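Search this project
Print | E-mail

# Gosik grasp planner

Gosik picks a grasp point from wrist and overhead views. The README we inherited claimed it "handles clutter." I doubt it. Fitriani Kusuma reran 30 scenes and the planner still favored colander rims over anything small.
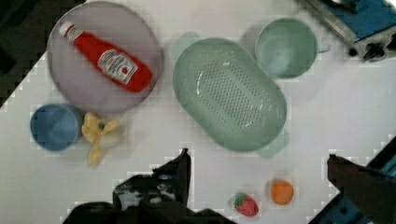
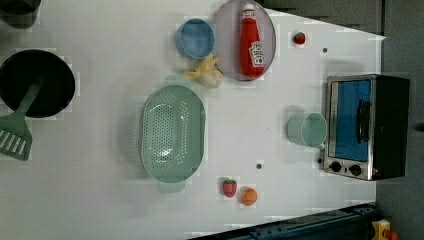

Toy kitchen table, with the ketchup on the plate in both views.

Known problems:

- Confidence scores mean little. Don't threshold on them.
- `replan` gives up after 4 tries and logs success.
- 700 ms timeout is hard-coded.

Related

- Oei calibration tools
- Kekwood logger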